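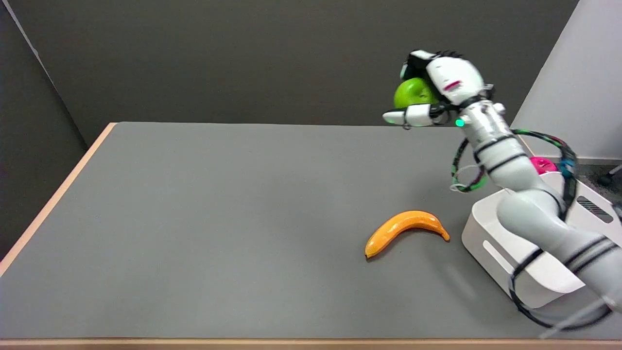 The big grey table, with the green apple.

Winow Room: Photo Gallery

Welcome to the gallery page of the Winow room. Many people wrote to us in May and asked what the room looks like now, after the painting and the new furniture, so I write here some notes about the room and the things in it. I am not a professional writer and English is my third language, so please forgive me if a sentence is a little bit stiff. Judite Peixoto has checked the spelling for me.

About the table

The table is the thing I am asked about the most. It has a smooth grey top with a matte finish and a light, wood-coloured edge. We wanted a grey colour because our old table was white, and under the ceiling lights the white was tiring for the eyes after some hours. With the matte surface there is only a soft sheen toward the middle and the shadows stay faint. Small things are easy to see on it, and a colour like the green of the apple is very clear.

The old table was sold to Uddin, the workshop downstairs, where they cut it in two and made a pair of benches. Dae-han Seol was sad about this for a short time, as he had repaired one of its legs by himself. The new one came from Tosari and was delivered in two boxes. If you want to order the same model, please ask for the large size. The smaller size has a different edge and, in my opinion, it is not so nice.

For cleaning we use a damp cotton cloth and then a dry cloth. Please do not use the spray for windows. It leaves marks on a matte top, and then it takes longer to remove the marks than it took to clean the table.

The walls

The wall behind the table is dark charcoal grey. The first plan was to have a medium blue, and Kyu-ri Sun painted three samples on cardboard so that we could compare the colours in the morning and in the evening. The blue looked very good in the morning. In the evening it looked like a hospital, so we chose the charcoal. The painting cost us 72 dollars for the paint, and the work we did ourselves over two evenings.

At the left there is a partition panel, also dark grey, and at the right side the wall stays pale. We talked for some time about whether to paint the pale part too. Kristaps Krūmiņa was against it, and I think now that he was right. The room would feel too closed if it was dark on every side.

The floor

The floor has grey carpet. It was already in the room when we arrived and we decided to keep it. It is quiet to walk on, and chairs do not make so much noise as they did on the tiles in our old room. It needs the vacuum cleaner often. The vacuum cleaner lives in the hall cupboard, behind the folding ladder, and after use it should go back in the same place with the cord rolled up.

The white storage bin

The white bin is our favourite cheap purchase. We bought it at Nutico together with a set of lids, and the lids did not fit, so we returned them and kept the bin. It cost 13 dollars. It is washed with warm water and a bit of dish soap.

We like that it is plain. Before, we used cardboard boxes, and each box had a different size and different old writing on the side. With one sort of bin the room looks calmer, and people put the things away more willingly. I will order another one when the next delivery is organized.

The apple

The apple in the picture is a bright lime green. Dulce Tlapale likes green apples more than red ones for this room, and we had a long and friendly discussion about it at lunch. On the grey top a green apple has the most beautiful colour, she says. I would vote for a pear, but I was alone with this opinion.

Keeping the table clear

We have one small rule for the table, which is that it should be left clear in the evening. Cups go to the kitchen, papers go to the shelf by the door, and tools go to their drawer. It takes 10 minutes if everybody helps. In the old room we had no such rule, and one time we were searching for a key for a whole afternoon and it was under a pile of catalogues on the table.

Visiting the room

The room is open to neighbours and friends of Winow when one of us is there. Please ring the lower bell, as the upper bell belongs to Uddin. The stairs are a little steep and the light switch is on the left side, lower than you expect. If you would like to measure the table for your own room, bring a tape measure with you, because ours is missing again.

Corrections to my English are welcome, and Judite will forward them to me.

Page updated 6/1/21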